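PC組み立て作業の遠隔操作によるデモ収集手順

最終更新:2019年2月10日
担当:Mirjana Perić(Flaludgate 組立自動化グループ)

本ページは、デスクトップPCの部品組み付けをリーダーアーム経由の遠隔操作でロボットに教示する手順をまとめたものである。対象はCPUとメモリモジュールの取り扱い、および筐体内部へのアプローチ動作。収録ソフトはZomach、エピソード管理はEterを前提とする。アームの初期設定は済んでいるものとし、ここでは扱わない。

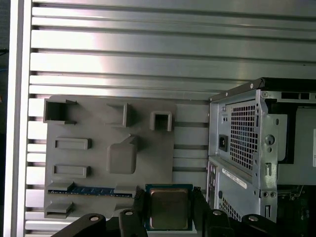
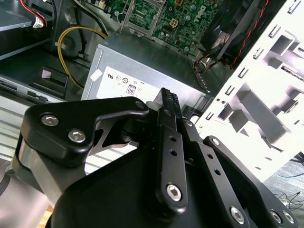 手首カメラの視点。1枚目:治具付近でCPUを左右の指で挟んだ状態。2枚目:開いた筐体に向けて閉じた指先を入れた状態。奥に電源ユニットとマザーボード。

1. 前提条件

・フォロワーアームとリーダーアームの関節対応が確認済みであること
・手首カメラの映像がZomachのプレビューに出ていること
・部品治具が作業面の所定位置に固定されていること
・筐体の側面パネルが外してあり、電源ケーブルが抜いてあること
・操作者と記録者が決まっていること(兼任可。ただし初回は分ける)

静電気対策用のリストストラップは、部品を手で並べる者が必ず着用する。遠隔操作だけを行う者は不要。

2. 作業面の準備

2.1 治具の固定
治具プレートは筐体の横に平置きし、四隅を押してがたつきを確認する。がたつく場合は裏面の異物を除く。両面テープで浮きを埋めてはならない。エピソードの途中で高さが変わり、後の学習で把持高さのばらつきとして残る。

2.2 部品の配置
メモリモジュールは両端のホルダーにまたがるように寝かせる。片側だけ浮いていると、指を下ろしたときに反対側が跳ねる。CPUは接点面に触れず、縁だけを持って置く。向きを示す三角マークの位置は、Eterの配置表に従うこと。配置表は12通りあり、1通りにつき連続して収録してよいのは2エピソードまで。

2.3 筐体
筐体は背面が作業面の中央側を向くように置き、位置決めピンに当てる。内部のケーブルは指先の進入経路に垂れないよう寄せておくが、結束バンドで完全に固定しないこと。現場の個体では多少動くのが普通であり、その状態もデータに含めたい。

2.4 照明
天井灯は全灯、補助灯は消灯。金属の作業面は反射が強い。プレビューで部品の縁が白飛びして読み取れないときは、露出ではなくブラインドで調整する。露出値は全エピソード共通とし、セッション中に変更しない。

3. リーダーアームの位置合わせ

(1) フォロワーをホーム位置に戻す。
(2) リーダーを手でほぼ同じ姿勢に構える。
(3) Zomachの「追従待機」を押す。関節ごとの差が画面に出る。
(4) 全関節の表示が緑になるまでリーダーを動かす。
(5) フットペダルを踏み、追従を開始する。

赤の関節を残したまま追従を開始すると、フォロワーが差を埋めようとして急に動く。ソフト側で速度制限はかかるが、筐体の近くでは制限速度でも十分に危険である。位置合わせは必ず筐体から離れたホーム位置で行う。

グリッパの開閉はリーダー側のトリガーに比例する。トリガーを離すと全開、引き切ると全閉。部品を挟んでいる間は引き切らず、接触を感じたところから少しだけ足す。

4. 把持のデモ

4.1 CPU
CPUは基板の縁を左右から挟む。指先のパッドが両側で同時に当たるように手首の回転を決めてから閉じる。片側が先に当たると部品がホルダーの中で回り、持ち上げたときに傾く。

・進入:部品の真上で一度静止し、そこから垂直に下ろす
・閉じ:パッドが触れたら一拍置く
・持ち上げ:ホルダーの壁より高くなるまで水平移動をしない
・確認:手首カメラで傾きを見る。傾いていれば元の位置に戻してやり直す

やり直しは記録に残してよい。落下した場合は別扱いとする(6章参照)。

4.2 メモリモジュール
モジュールは長く、端を持つと先が下がる。長手方向の中央を挟むこと。ホルダーとの隙間が狭いため、指は必要な幅の少し外側まで開けばよく、全開のまま下ろすと隣のホルダーに当たる。チップの面に強い力をかけない。

4.3 視線
操作者は手首カメラの映像だけを見て操作することが望ましい。学習時に方策が使えるのはカメラ映像と関節値のみであり、操作者が横から直接のぞいて得た情報は記録に残らない。どうしても直接見る必要があった場合は、エピソードのメモ欄に「直視」と書く。

5. 筐体内部へのアプローチ

筐体内の動作は、部品を持たないアプローチ練習から始める。指を閉じた状態で開口部から入れ、目標点の手前で止め、同じ経路で戻す。この練習も「approach_empty」のタグで収録する。

注意点は次のとおり。

・ドライブケージの縁は指先だけでなく、外側のリンクにも当たる。指先の映像に余裕があっても、リンクの張り出し分を見込む。
・ファンの配線に指を掛けない。掛かったまま引くとコネクタが抜ける。
・電源ユニットの外装に触れた場合は、押し続けずにペダルを離して追従を切る。
・手首カメラの映像ではグリッパ自身が視野の多くを占める。目標点が隠れるときは、手首を少し回して見える姿勢を作ってから進む。

CPUを持って入る場合、ソケットの保持金具とレバーはあらかじめ人が開けておく。レバー操作は今回の教示範囲に含めない。ソケットの上では高さを保ったまま向きを合わせ、最後の下降だけを低速モードで行う。低速モードはリーダー側面のボタンで切り替わり、リーダーの移動量に対するフォロワーの移動量が小さくなる。切り替え直後は手の位置と指先の位置がずれて感じられるので、一度止まってから動かす。

6. 記録と判定

エピソードは開始ペダルから終了ペダルまでを1本とする。終了後、Zomachの画面で次のいずれかを選ぶ。

成功:目標の状態に達し、部品や筐体に異常な接触がない
回復あり成功:やり直しを含むが目標に達した
失敗:落下、引っ掛かり、時間切れ
破棄:機材の不具合、映像の欠落、操作者以外の手の映り込み

失敗エピソードは消さない。Eter側で学習対象から外す処理を行う。破棄を選んだものだけが次回の同期時に削除される。判定に迷うものは「失敗」とし、メモ欄に理由を書く。

時間切れは139秒。これを超えると自動で記録が止まる。

7. セッションの目標数

1セッションの目標は34エピソードとし、届かなくても延長しない。疲れてくると把持前の静止が短くなり、データの質が目に見えて落ちる。操作者の交代時は3章の位置合わせを最初からやり直し、Eterの操作者欄を更新すること。更新漏れは後から直せるが、11月の収録分では修正に丸一日かかった。

8. よくある不具合

症状:追従中にフォロワーが細かく震える
対処:リーダーの肘を台に載せて持つ。改善しない場合はフィルタ設定を「中」にする。「強」は遅れが大きく、ホルダーからの取り出しに使えない。

症状:トリガーを離しても指が開き切らない
対処:追従を切り、グリッパの原点出しをやり直す。リンクのピン周りにケーブルの被覆片などが噛んでいないかも見る。

症状:部品がパッドに残って離れない
対処:パッドの汚れが多い。無水エタノールを含ませた布で拭き、乾いてから再開する。

症状:映像と関節値の時刻がずれる
対処:記録PCの再起動で直ることが多い。ずれた状態のエピソードは破棄とする。

9. 終了手順

フォロワーをホーム位置へ戻し、追従を切ってから非常停止ボタンを押す。CPUとメモリモジュールは導電トレイに戻す。治具はそのまま残してよい。Eterの同期が完了したことを確認し、記録PCを落とす。

関連ページ:Asanteセルでの収録手順/リーダーアームの関節対応表/Eter配置表の読み方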